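List: rotor-avionics
Subject: Re: Radar altimeter dropouts in low hover, Nisetti kit on the Walanik
Date: 22 October 2022

Picking up the thread on height readings below treetop level. I have quoted the original message in part and put my replies under it.

> We fitted the Nisetti radar altimeter to the second Walanik airframe.
> Above 2000 feet the reading flags invalid, as the manual says it should.
> Our trouble is at the other end. In a hover over long grass with a
> sling load attached, the height jumps between the true value and
> something close to the length of the sling. The autopilot height hold
> then follows the jump.

The antenna is seeing the load. The Nisetti unit tracks the nearest return above its threshold, and a load hanging under the hook sits well inside the beam. Grass gives a weak, spread-out return, so the load wins whenever it swings aft. Over concrete the ground return is strong enough that you may never notice. 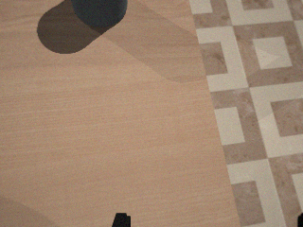 Can the threshold be raised until the load disappears?
Only up to a point, and then you start losing the ground over grass and snow as well. We tried it in steps and gave up when the unit dropped track over a plowed field with nothing on the hook.

The better fix is the minimum range gate. Set it a little longer than the sling, arm it only with the hook switch closed, and accept that height below the gate is not available while carrying. The crew needs a clear flag for that, and the height hold must drop out to attitude hold when the flag comes up. Do not let it coast on the last good value. Ours did so in the first software load and we had it changed.

> The installation drawing puts the antennas at station 108, just ahead
> of the hook. Has anyone moved them?

We moved ours to the tail boom, at station 454. The load clears the beam almost all the time there. You pay for it in two ways. The pitch correction is larger, as the antennas are now a long way from the center of gravity, and in a nose-up flare the boom reads low before the skids do. The correction has to use pitch from the inertial unit. If you take it from the standby attitude source, the lag shows up as a height error in every flare.

Cable length matters too. The longer run needs a new delay setting in the box. Leave the old setting in and you will read high on the ground by a fixed amount. Check it on the skids, rotors stopped, before anything else.
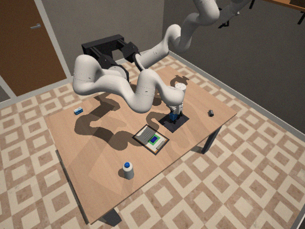

On the cable point, the Trikine test set will measure the delay directly, and it saved us a day of trial and error. Use the low power range or it swamps the receiver. We kept station 108 and went with the gate alone. It works for one sling length, but somebody has to change the setting when the sling changes, and that has been missed once already.

Agreed on the test set, I should have listed it. The missed setting is the reason we would not rely on the gate alone. If you stay at the forward station, put the sling length on the preflight card next to the hook check.

> Last question. We see a slow wander of some 2 feet in the hover even
> with nothing on the hook. Is this the same fault?

Different fault. Look at the filter between the altimeter and the autopilot. The term marked Ki in the setup page is the integral gain of the height loop, and the value shipped with the kit was picked for a heavier aircraft. Reduce it before you touch the filter. If the wander gets slower but no smaller, go back to the shipped value and look for rotor downwash moving the grass, which the radar will follow quite faithfully.

Record raw height, filtered height and collective position together at the full bus rate. The summary log is too slow to show which one moves first.

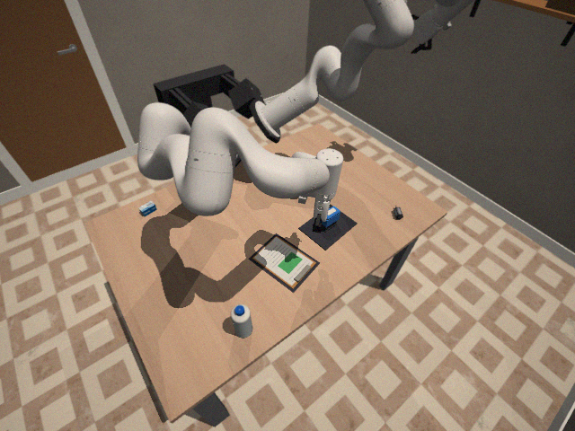

Order of work for the tail boom move

1. Fit the doubler plates and bond the antennas. Check bonding resistance on both.
2. Run the new cables away from the tail strobe supply.
3. Measure the delay and enter it in the box.
4. Check zero height on the skids.
5. Hover with nothing on the hook, height hold off, over concrete and then over grass.
6. Repeat with the sling attached, hold still off.
7. Turn on the height hold only after the logs from steps 5 and 6 have been read.

We plan to repeat step 6 over snow in December and will post the logs to the list.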